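# Ornum Blocks

Notes on the block set, the bin they live in, and the pictures and records that go with them. If you have come for something glamorous, the kitchenware set is in the Odent folder next door and has a whisk.
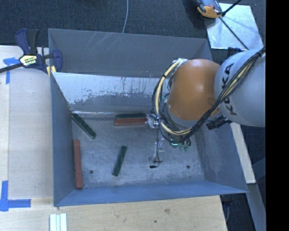
The set exists to answer a modest question: when plain rectangular blocks are tipped into a container with sloping sides, where do they end up, and how are they lying when they get there? Ronaldo Pacheco asked this out loud in January and was handed the job, as is traditional.

## What's in it

| Item | Amount |
|---|---|
| Still pictures | 1698 |
| Tips recorded | 723 |
| Bins used | 2 |
| Label types | 7 |

The two figures at the top don't divide nicely. Some tips have a single picture and some have several, depending on how interesting the result looked to the person on duty. We have left this as it was. Anyone who wants one picture per tip should filter on `first_view` and accept the loss.

## The blocks

Dark green and reddish-brown, all plain rectangular. The colours carry no meaning. They came out of a box that way. In the early notes you will find "red", "brown", "brick" and, for one afternoon, "liver", and every one of these has been merged into `reddish_brown`. Green has only ever been `dark_green`, apart from a short-lived `bottle`, now also merged.

Not every block goes in every time. Use the `present` column and don't assume a full set.

## The bins

**Peto** is the grey one with the slanted inner walls. It is stained and scuffed on the inside, and it will stay that way. We discussed scrubbing it halfway through and decided that a set with a filthy first half and a gleaming second half would be worse than one that is grubby throughout. The marks are handy for telling which way round the bin is, so please don't edit them out of your copies.

There are small dark holes in the floor. Mark them as `floor_hole`. They are not blocks, crumbs or shadows, and each has been recorded as all three.

**Mussa** is the spare. It has straight sides, and blocks dropped into it mostly do what you'd expect, so there is less of it here. If your results are much better on Mussa than on Peto, you have learnt something about Mussa.

## Labels

- `flat` – lying on its largest face
- `on_edge` – lying on a long, narrow face
- `upright` – standing on its end (rare, and always greeted with a small cheer)
- `leaning` – held up by a wall or another block
- `paired` – side by side with another block and near enough parallel
- `floor_hole` – see above, with feeling
- `unsure` – use it

`paired` caused the most arguing. Two blocks lying parallel can look stacked from certain angles when they are both sitting on the floor. If you can't tell, put `unsure` in the height column and leave `paired` alone. Blocks at different angles are never a pair, however friendly they look.

Angles are taken along the long side of the block and run from 0 up to 180. A block has no front. One early batch gave them fronts, and the `fix_angles` script is there to clear up after it.

## Layout

```
ornum-blocks/
 peto/
 mussa/
 labels/
 scripts/
 fix_angles
 merge_colours
 CHANGES.md
```

Run `merge_colours` before `fix_angles`. The other order works too, but it prints a warning for every block in the set and you will want your evening back.

## Known faults

- Dark green against the shaded side of Peto is hard to outline. Edges there can be a touch generous.
- Blocks partly hidden from view are outlined only where they can be seen. We didn't guess at the rest.
- Pictures taken late in the afternoon are warmer in tone, and reddish-brown drifts towards orange in them. No correction has been made.
- `tip_height` is blank for the first batch. The ruler was in use elsewhere.
- A few Mussa tips are filed under Peto. They are easy to spot by the walls, and a tidy-up has been on the list since January.

## Adding more

New tips are welcome if they use the same blocks. Drop them all in one go, leave them where they land, and resist straightening anything. Blocks that bounce out on to the table are put down as `absent`; please don't pop them back in and carry on, because the records already hold a few suspiciously neat corners.

Send label fixes separately from new pictures. Mixed bundles get looked at last. Questions go to Ronaldo, who would rather have them in the morning.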